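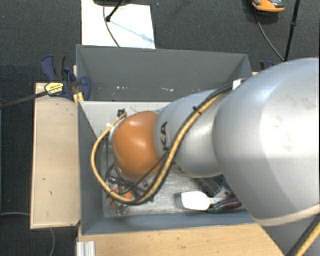
The front desk at the Brondine asked in December whether the new booking calendar could be switched off on changeover mornings, as it was showing rooms as free before housekeeping had released them. We have fixed that, and the details are under Bookings below.

Milell Guest Houses
Progress report to the regional lodging fund
Second reporting period

Summary

The grant covers three properties: the Brondine, the Negri and the Bametti. Work at the Brondine is finished apart from the rear stairs. The Negri is open with a reduced number of rooms. The Bametti is behind schedule and we are asking for an extension on that part of the budget only.

Occupancy and stays

The three houses recorded 2266 guest nights in the period, and 592 of those were at the Negri. Occupancy across the group was 69 percent of the rooms available for sale. Rooms closed for work are left out of that figure, as agreed after the first report.

Weekend demand held up well. Midweek is still weak at the Bametti, where the street was closed to traffic for part of the period and guests had to carry luggage from the lower parking lot. The street has reopened. We lost one group booking over this and refunded the deposit in full.

Rooms

All rooms at the Brondine now have new windows on the street side. Complaints about night noise have dropped, though we still get them for the corner room over the bakery entrance. Deliveries there start at 4:30 a.m. and the bakery can't move them. We now sell that room last and say so on the booking page.

At the Negri, 6 rooms remain closed. The bathrooms are tiled, but the ventilation did not pass inspection and the ductwork has to be rerouted through the linen closet. The contractor has accepted the cost of the rerouting. We pay for the new closet on the landing, and it comes out of contingency.

The Bametti still has its old heating. The replacement boiler was delivered with the wrong flue kit and went back. No rooms were closed because of this.

Breakfast

Breakfast at the Brondine runs from 7 to 10 a.m. The Negri has no kitchen at present, so guests there walk across to the Brondine. Reviews mention this more than anything else. Some guests don't mind and others feel they weren't told. The confirmation email now states it in the second line. We tried breakfast bags at the Negri for part of the period and stopped, as most of them were left at the desk.

Bookings

The shared calendar went live at all three houses. Double bookings still happen when a guest calls the desk while someone else is paying online for the same room. The desk now places a hold before taking card details. On changeover mornings a room stays hidden until housekeeping marks it ready, and the earliest release time is set to 11 a.m. The Bametti was the last to start using this and some of its records for the early part of the period were entered by hand. We have checked them against the cash book.

Budget

Spending at the Brondine is within the approved amount. The Negri is within its amount once the closet is charged to contingency. The Bametti is underspent because the boiler has not been paid for. We ask that the unspent heating money be carried forward to the next period.

Next period

Rear stairs at the Brondine, including the handrail the inspector asked for.
Ventilation and reopening of the closed rooms at the Negri.
Boiler at the Bametti, with work to start after the spring holiday bookings.
New printed fire plans for all three houses.

Invoices and the room-by-room work log are attached separately.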